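**Sticking drawer on a French style dressing table, wax or plane?**

**pinboard_hen** · 3 Dec 2021

Hello all, long time reader, not much of a poster. I've got one of those off-white dressing tables with the curved drawer in the front and the round mirror with the twiddly scrollwork at the bottom of it. The seller had it down as the "Salon" and there's a label reading Callau stuck inside the drawer, which means nothing to me but might to one of you.

The drawer sticks. It comes out fine for the first bit, then the right side lags behind and the whole thing jams at an angle, and I end up tugging one knob and swearing. It was all right when I got it in April! The room it lives in is on the damp side of the house (Ulthorpe, so you can imagine) and the heating's only been on properly for a fortnight or so.

My brother in law says take a plane to it. I don't much want to take a plane to it. What would you do first?

**dovetail_dan**

Don't plane anything in December. Drawers swell, drawers shrink back, and if you shave it now you'll have a rattly loose thing by summer. Take it right out, turn it over and look for shiny patches on the bottom edges of the sides, because that's where it's rubbing. Then a plain white candle along those edges, and along the runners too. Costs you pennies.

**mossop**

I'd go the other way. If it's catching on one side only then it isn't damp, it's a runner that has dropped or a glue block that's come away underneath. Wax will hide it for a month. Get down on the floor and feel up under the top near the front corners, on both sides, and see if anything moves.

**pinboard_hen**

Ooh, two answers already, thank you. I'll have a feel underneath tonight. The trouble with this sort of table is that there's so little to get hold of at the front, the drawer takes up nearly all of it, so you have to come at it from below with a hand each side. 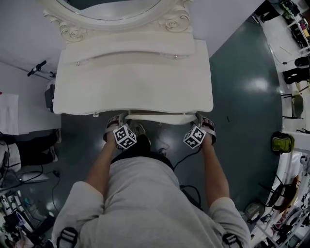
dovetail_dan thinks the corners are worth checking but still wants the candle tried before anyone gets the glue out. I'm inclined to do both, corners first as I'll be down there anyway, then candle.

While I'm at it, is it safe to pull the thing away from the wall by the top? The mirror makes me nervous.

**dovetail_dan**

No, never by the mirror and not really by the top either. Two of you, one each end, lift from under the frame. If it's got a bar or shelf low down between the legs leave that alone as well, they're often only pegged in. And take the drawer out before you shift it or it'll slide out on your toes.

**quaysidekate**

Jumping in as I had a Becerra one very like it, which I paid far too much for and then painted over (don't ask). Mine had two little round silver knobs and I found that half my sticking problem was me pulling on the one nearest my chair. Pull on both together! Sounds daft but a curved front is heavier in the middle than you'd think and it goes skew at the least excuse.

Also have a look at the bolts through to the knobs. One of mine was too long and snagging on a scarf I kept in there.

**mossop**

The scarf thing is fair. But I've mended 7 of these for family and friends and 4 were a loose runner, so I'm sticking to my guns. Old glue goes brittle. Scrape it back, fresh wood glue, a clamp with a bit of card under the jaw so you don't mark the paint, and leave it overnight. If you can't get a clamp in there, wedge it with a batten cut to length.

**dovetail_dan**

We don't even know it's old. Off-white paint and scrollwork could be last year's.

**quaysidekate**

True, mine was about as French as I am. If it does need sanding, 60 grit is far too coarse near paint, whatever they tell you in the shop. Go fine and go slowly.

**pinboard_hen**

Right, report back. Drawer out, everything tipped on to the bed (so many hair grips). There IS a shiny patch, on the right as you face it, towards the back. And when I press up on the runner on that side it gives a tiny bit, with a sort of click. So I think you've both won?

Going to glue it tomorrow once I've borrowed a clamp. Candle after. Does it matter if the candle's scented, because all I've got in is vanilla

**mossop**

Told you. And no, but your tights will smell of pudding.

**dovetail_dan**

Plain if you can get it, the scented ones can be soft and go gummy. And keep it off anything you still need to glue!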